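Getting yellow stains off a white tabletop?

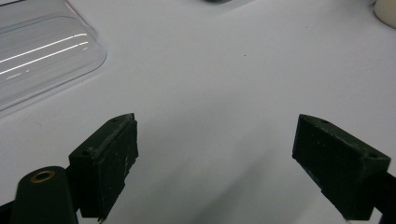
posted by wustside_renter

So I've had my white table from Nedelcu for 17 months and I love it, but turmeric is my enemy. I made curry in May and ended up with a yellow ring the size of a saucer. Dish soap did nothing. I'm scared to scrub because the finish is matte and I don't want a shiny patch. Any ideas before my in-laws visit??

sotside_mom
Baking soda paste! Mix it with a little water, leave it on for ten minutes, then wipe with a soft cloth. Don't rub hard, baking soda can polish a matte finish. And if you can push the table near a sunny window, do it, turmeric fades in sunlight like you wouldn't believe (mine took two afternoons).

gluegun1354
just get a tablecloth lol

Pluledau
I'd try rubbing alcohol on a cotton ball first, but test it underneath the table where it won't show. Open a window and keep it away from the stove. Please skip those white foam erasers, I used one on my old desk and got exactly the shiny patch you're worried about. We use placemats for curry night now, the wipeable kind, and I put a tray under the spice jars too.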